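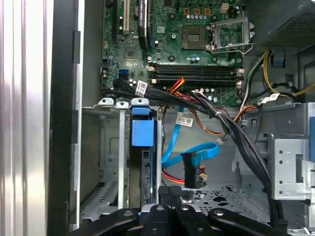 Macht eure Rechner auf. Bevor ihr sie wegbringt

Es ist kurz vor elf am Abend, ich muss das jetzt loswerden, sonst schreibe ich es nie. Also.

Unsere Gemeinde schließt die Annahme für Elektrogeräte am alten Bauhof. Stattdessen kommt ein Container. Klappe auf, Gerät rein, Klappe zu. Praktisch, steht im Rundbrief. Hygienisch, steht da auch, was immer das bei einem Drucker heißen soll. Und alle nicken, weil die Schlange am Bauhof immer lang war und der Parkplatz zu klein.

Ich nicke nicht. Ich finde den Container falsch, und zwar aus einem Grund, der auf den ersten Blick nach Bastlerromantik aussieht. Ein Rechner, den man durch eine Klappe wirft, ist hinterher Schrott. Einer, den man auf einen Tisch stellt und aufmacht, ist erst mal ein Haufen Teile. Das sind zwei verschiedene Dinge!

Angefangen hat es bei mir mit dem Pramex. So hieß der Büroturm, den meine alte Firma dutzendweise hatte, grau, schwer, unten am Blech eine Kante, an der man sich die Finger aufschnitt. Als der Standort zumachte, durften wir mitnehmen, was wir tragen konnten. Ich habe zwei getragen. Meine Schulter erinnert sich.

Der eine ging nicht mehr an. Der andere ging an und wieder aus, an und wieder aus, wie ein Kühlschrank im Wahnsinn. Mein erster Gedanke war: weg damit. Mein zweiter auch. Der dritte war dann ein Schraubenzieher.

Und wer das noch nie gemacht hat, Seitenwand ab, reinschauen, der sollte es einmal im Leben tun. Wirklich. Man muss dafür nichts können. Ein Rechner von innen ist viel leerer als man denkt. Eine Platine, ein paar Steckplätze, ein Metallkäfig für die Laufwerke, dazwischen Luft. Man hat jahrelang vor einem Kasten gesessen und ihm alles Mögliche zugetraut, Bosheit zum Beispiel, und dann ist da ein grünes Brett mit Zeug drauf.

Am meisten beeindruckt hat mich der Sockel. Da, wo der Prozessor sitzt. Wenn der Kühler runter ist und der Prozessor draußen, bleibt dieses bräunliche Feld übrig und daneben der Metallrahmen, den man mit einem kleinen Drahthebel aufklappt. Ein Hebel! Ich hatte Kleber erwartet, oder etwas Verschweißtes, irgendwas, wofür man einen Kurs braucht. Statt dessen eine Mechanik wie an einem Einmachglas. Jemand hat sich hingesetzt und überlegt, wie man das Teuerste im ganzen Kasten mit einem Finger wieder herausbekommt.

Genau so die Speicherriegel. Helle Laschen an den Enden, nach außen drücken, Riegel kommt hoch. Die Karten in den langen Steckplätzen, eine Schraube am Blech, ziehen. Das ist doch gedacht zum Auseinandernehmen. Das Ding will auf!

Und jetzt schmeißen wir es durch eine Klappe.

Ich kenne die Gegenargumente, ich höre sie seit Wochen beim Bäcker.

Erstens: Das alte Zeug taugt nichts mehr. Stimmt oft. Ein Teil taugt aber was, und man weiß es vorher eben nicht. Aus meinen beiden Pramex ist einer geworden, mit dem Speicher vom einen und dem Netzteil vom anderen. Der läuft seit November im Keller des Sportvereins und druckt Spielpläne. Mehr muss er nicht. Niemand braucht für einen Spielplan eine Maschine für 1000 Euro.

Zweitens: Recycling passiert doch sowieso. Ja, irgendwo. Geschreddert, sortiert, eingeschmolzen, und am Ende kommt Metall heraus und vielleicht auch etwas Gold. Schön. Aber einen funktionierenden Speicherriegel zu schreddern, um an den Rohstoff zu kommen, ist wie Brot verbrennen, weil man die Asche aufs Beet streuen kann. Die Asche ist ja gut fürs Beet. Trotzdem.

Drittens, und das ist das Argument, das ich ernst nehme: Wer soll das machen? Das kostet Zeit. Stimmt. Mein erster Rechner hat mich einen ganzen Abend gekostet, inklusive Pflaster. Inzwischen bin ich bei 24 Minuten, vom Deckel bis zu den sortierten Schachteln, wenn keine Schraube rund ist. Es ist immer eine Schraube rund. Also sagen wir, 24 Minuten und ein Fluch.

Am Bauhof stand bis zum Sommer ein Tisch. Ein einziger Tisch, Platte verkratzt, darüber eine Röhre, die surrte. Da konnte man sein Gerät hinstellen und aufmachen, oder es machte jemand auf, der gerade da war. Schachteln daneben: Speicher, Karten, Platten, Kabel, Schrauben. Die Schraubenschachtel war die beliebteste. Mir hat sie zweimal ein Regal gerettet und einmal eine Brille.

Kostet der Tisch Geld? Im Haushaltsplan stand er mit 3733 Euro im Jahr, Strom und anteilige Miete. Der Container ist billiger, hab ich nachgelesen. Er nimmt aber auch nur an. Er gibt nichts her. Das steht in keiner Spalte, weil die Leute, die sich am Tisch eine Grafikkarte geholt haben, keine Rechnung bekamen. Eine Ersparnis bei anderen Leuten taucht im Gemeindehaushalt halt nicht auf.

Zwischenruf, weil es sicher kommt: die Daten. Ja, ja, die Daten. Natürlich wirft man keine Festplatte mit der Steuererklärung drauf in eine offene Schachtel. Aber wo ist die Platte denn beim Container? Im Rechner, im Dunkeln, bei fremden Leuten. Wer seinen Kasten selbst aufschraubt, nimmt die Platte heraus und steckt sie in die Jackentasche. Fertig. Ich habe inzwischen eine Schublade voll davon, das ist ein anderes Problem, aber meins.

Und dann die Sache mit den neuen Geräten. Die kleinen flachen Würfel von Granell zum Beispiel, sehr hübsch, hatte ich einen Nachmittag auf dem Küchentisch. Keine Schraube sichtbar. Füße abziehen, darunter Folie, darunter doch Schrauben, mit einem Kopf, den kein Mensch im Haus hat. Drinnen der Speicher festgelötet. Man kommt hinein und steht dann da wie Besuch, der nichts anfassen darf. Da ist mir der Hebel am alten Sockel wieder eingefallen, mit einer Art Heimweh. Nach einem Draht, bitte.

Ich sage nicht, dass früher alles besser war. Früher war der Lüfter laut und der Kasten so groß, dass man die Knie nicht unter den Schreibtisch bekam. Aber man konnte hinein. Es gab Platz für eine Hand. Ich glaube, Platz für eine Hand ist eine unterschätzte Eigenschaft, auch bei Waschmaschinen, auch bei Autos, bei Autos sowieso.

Was passiert, wenn der Tisch weg ist? Erstmal nichts. Keiner wird protestieren. Die Jüngeren, die sich da umgeschaut haben, gehen woanders hin oder kaufen neu. Die Älteren stellen ihr Zeug in den Keller, wo es schon immer stand. Und in ein paar Jahren weiß in der ganzen Gemeinde kein Mensch mehr, wie man einen Speicherriegel herausholt, und dann heißt es, das könne man den Leuten ja nicht zumuten. Doch! Kann man. Laschen nach außen. Mehr ist es nicht.

Eine Szene noch, dann ist gut. Im Frühjahr stand ein Kind am Tisch, zehn vielleicht, und schaute in einen offenen Rechner, lange, und fragte dann, wo da jetzt das Internet sei. Alle haben gelacht, ich auch, und ich habe mich später geärgert, weil es eine gute Frage war und keiner von uns sie vernünftig beantwortet hat. Wir haben auf die Netzwerkbuchse gezeigt. Das Kind war nicht überzeugt. Es hat dann einen Kühlkörper mit nach Hause genommen, wegen der Rippen. Vor einem Container stellt kein Kind eine Frage.

Konkret also, damit das hier nicht nur Gejammer ist.

Lasst den Tisch stehen. Von mir aus neben dem Container, von mir aus nur einen Nachmittag im Monat. Die Firma Bemik, die den Container stellt, leert ihn laut Aushang sowieso nur alle paar Wochen, der Bauhof bleibt also ohnehin offen. Die Röhre tausche ich selber. Den Tisch hole ich auch ab, falls er stört, aber dann will ich eine Steckdose und ein Dach.

Und bis dahin: macht eure Kisten auf, bevor ihr sie wegbringt. Stecker ziehen, klar. Eine Weile stehen lassen. Das Netzteil bleibt zu, das ist die einzige Stelle, an der ich streng bin, da hat man mit dem Schraubenzieher nichts verloren. Alles andere: Handy daneben, Foto machen, dann schrauben. Speicher in Alufolie oder in die Tüte vom letzten neuen Teil. Schrauben in ein Marmeladenglas. Wer unsicher ist, lässt den Prozessor im Sockel und gibt die Platine am Stück weiter, die Beinchen verbiegen schneller als man gucken kann. Mir passiert, zweimal, ich rede nicht gern drüber.

Ich habe mal alles zusammengezählt, was ich aus weggeworfenen Rechnern herausgeholt und weitergegeben habe, an Nachbarn, an den Verein, an den Berhe-Laden hinten an der Brücke, der gebrauchte Geräte richtet. 44 Teile, die irgendwo wieder drinstecken. Keine große Zahl. Aber die kommt von einer Person mit einem Kreuzschlitz und schlechter Beleuchtung, nebenher, nach Feierabend.

Der Rundbrief nimmt Zuschriften bis Monatsende an, die Adresse steht auf der letzten Seite unten, sehr klein. Schreibt hin. Zwei Sätze reichen. Ich mach jetzt das Licht aus, auf dem Küchentisch liegt noch ein Gehäuse ohne Deckel und morgen früh wollen hier Leute früstücken.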